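Stain on a bamboo cutting board, can it be saved?

Posted by Susitz in Kitchen & Bar

I measure drinks on a light wood board and it has a big orange-brown stain in the middle.
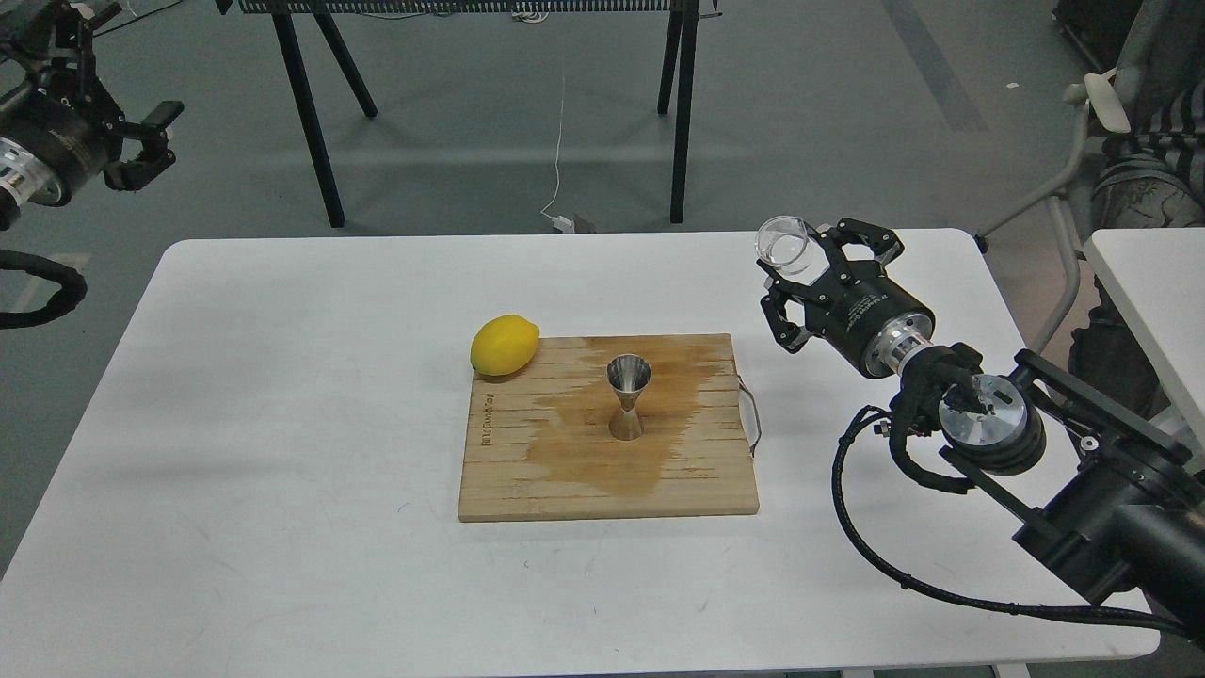
Varnholm
Baking soda paste. Worked on mine.

Rindent
Try the paste first - leave it 13 minutes, then wipe. If color stays, rub with half a lemon and coarse salt. 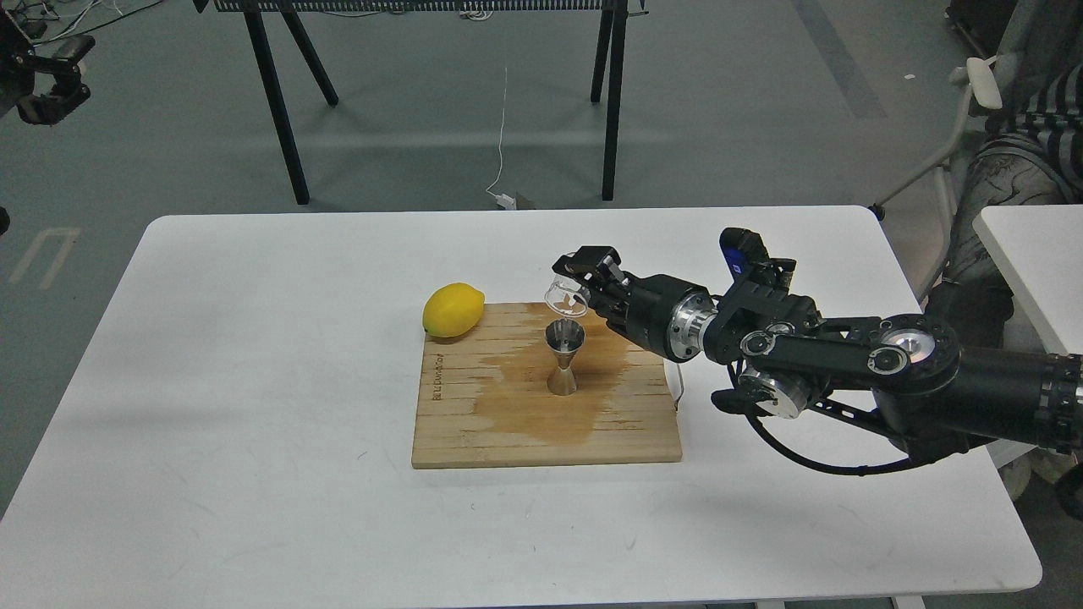 Can it go in the dishwasher?
Hand wash only, bamboo strips can split.

For a stain that runs with the grain, sand lightly

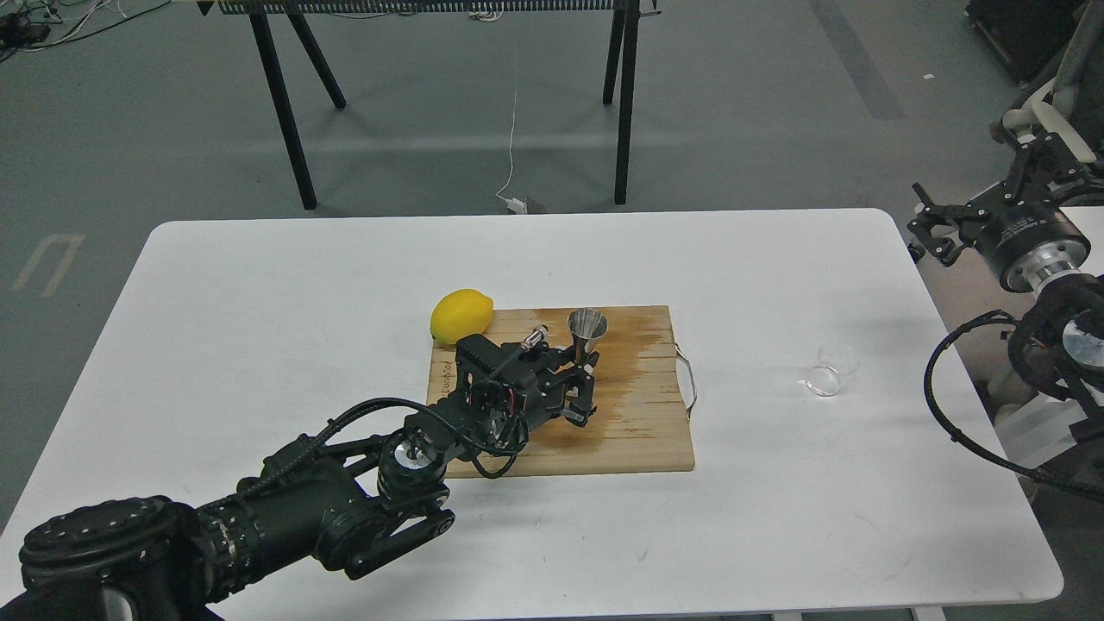 and keep going the same direction until it looks even. Then oil it. Until then, put the jigger on the table or a tray.

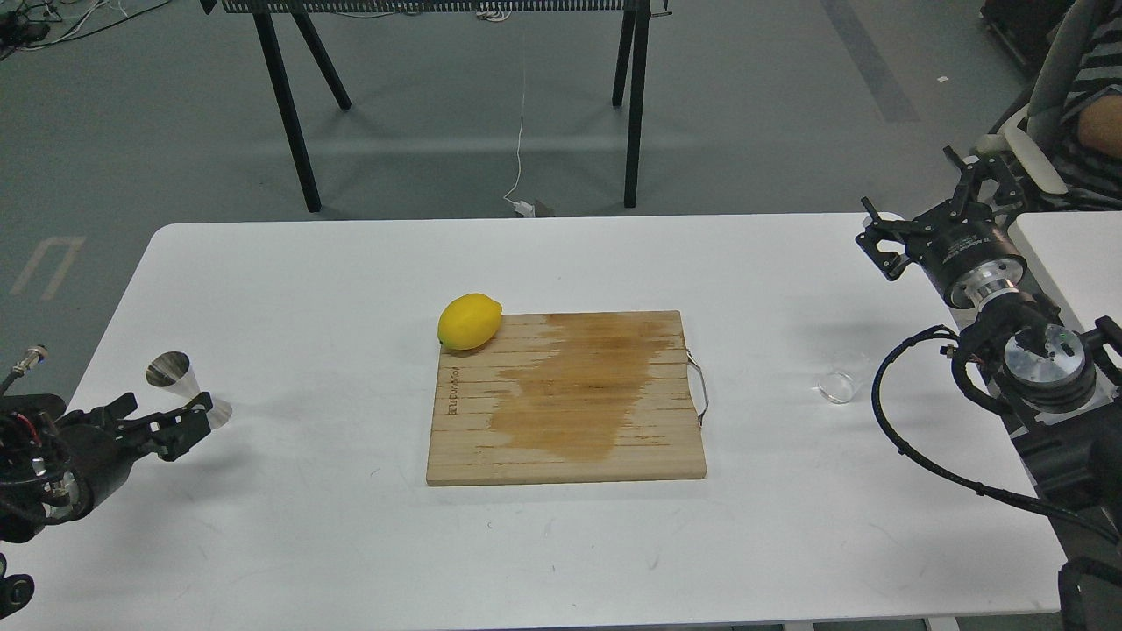 Related: Removing a lemon smell from wood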